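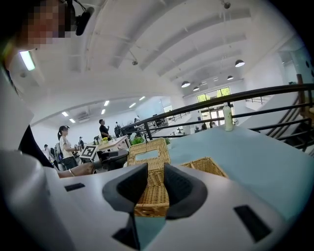
Stamden handheld set – house rules and notes
Last edited 9 February 2019

Hello! I look after this set, so if something's wrong with it, tell me first. There are 3655 clips in it, all recorded with hand-held grippers at tabletop height, plus 27 I pulled out for breaking the rules below. They're in the "held" folder if you're curious.

The rules we record by

Faces get blurred before a clip leaves the recording machine. No exceptions, and that includes people walking about at the back of the room. I check around 300 clips by eye each release, and if I find one clear face the whole batch goes back.

Keep your free hand out of the gap between the fingers while they're closing. Sounds obvious – I still had to write it down.

One task per clip. If you fumble it, keep going and tag it "retry". Please don't delete it! Fumbles are useful and I'd like more of them.

Don't move a marker once a session has started. If it gets knocked, stop and start a new session.

Folders

Plarisow is the main split and Ocampo is for testing only. Please don't train on Ocampo, even a little bit. Lerkar is the script that checks your folder names, and it is fussy about capitals.

Still to do

4 sessions from February have no task labels yet. I'm getting to them.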